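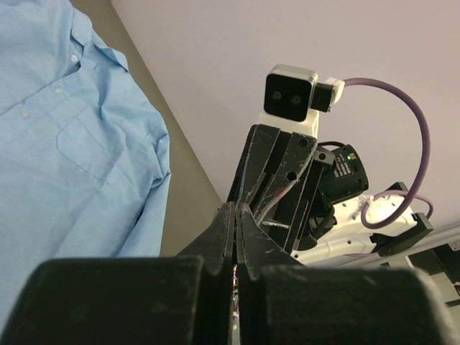 2 min read

The Shirt Problem: Written Instructions for Putting Things Away
Trinh Cù and Huệ Ninh
Project report, second semester

1. What we set out to do

Our original proposal promised a full guide to tidying a student apartment. Our advisor read it in February and wrote "which part of the apartment?" in the margin, so we cut it back to one table. On the table we allowed ourselves one item of clothing and a few kitchen things, and the question became whether a person can put all of it away from a printed sheet, with nobody showing them how.

The clothing is a light blue button-up with long sleeves. Huệ wanted a T-shirt. Trinh said a T-shirt was cheating, and Trinh was typing the proposal.

2. Why a button-up

A towel has four corners and they stay where you left them. A button-up has a collar that wants to stand up, a placket that folds where it likes, and sleeves with their own plans for the afternoon. The chest pocket turned out to be the most useful part of the whole garment. It sits on the front, it has a pointed bottom edge, and so it tells you which side is facing you and which way is down, even when everything else is a heap. We put it in the first line of the instructions and kept it there.

The small white buttons are the other landmark. They show up well enough against the pale blue, as long as the placket hasn't rolled under.

3. The instructions

Draft one was 1067 words long. It had a paragraph on smoothing. It had a paragraph on what we meant by smoothing. Trinh's roommate got as far as the second sleeve and asked if she could just hang it up.

The version we tested fits on one side of a page:

Find the pocket. Turn the shirt so it faces you.
Find the collar and pull it away from the body until the back lies flat.
Close the top button. Leave the rest.
Turn the whole shirt over.
Bring one sleeve across the back, then fold it down. Do the other one.
Fold the hem up to meet the collar. Stop there.

"Stop there" was added after the first round, when several people kept folding until they had something the size of a sandwich.

4. The kitchen things

We expected this part to be easy and gave it half a page. Plates are easy. They stack, and a stack on a tray is already mostly put away. Foil is where we lost an argument with each other that took up most of an evening. A used piece of aluminum foil is not a dish and it isn't quite trash either, and our first sheet said only "clear the foil." People cleared it onto the plates. One person flattened it out and folded it neatly, which was lovely to see and took longer than the shirt.

The final wording is "Foil: squeeze it, bin it." We tried to think of a more academic way to say this and couldn't. 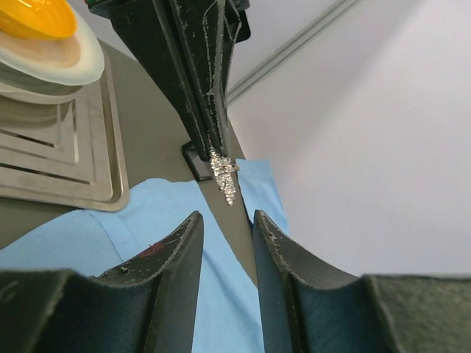
Figure 2. Squeezed foil, with the stacked white plates on their steel tray behind it.

5. Testing

We had 13 participants and 2 rounds. In round one everybody worked from the sheet alone. In round two they had the same sheet with the corrected wording, and the shirt was rumpled again first by whichever of us was not holding the clipboard. We did not standardize the rumpling. Huệ rumples more thoroughly than Trinh and the results probably reflect this.

Our measure was a finished fold that could be lifted and set down without opening. We also wrote down every question people asked out loud. The most common was "which way up?", which told us the pocket line was being skipped. Moving it into its own sentence helped more than any other change we made.
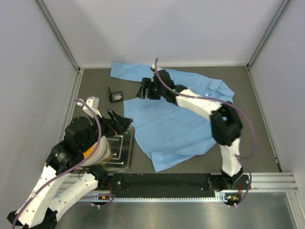
Figure 3. The shirt spread over the work surface, collar toward the back right and one sleeve out to the upper left.

6. What went wrong

The shirt is bigger than you think. Spread out, it runs diagonally from the back of the surface right down toward the front, and a sleeve can easily end up near the tray. Our sheet assumes a clear border on every side. It should say to move the tray first. We noticed this while writing the report.

We also never tested with left-handed people on purpose. There may have been some. The form didn't ask.

7. If we did it again

Start with the short sheet. Put the foil last, so it doesn't travel. Huệ would like it recorded that she still thinks a T-shirt would have been fine, and Trinh has agreed to this sentence in exchange for choosing the font.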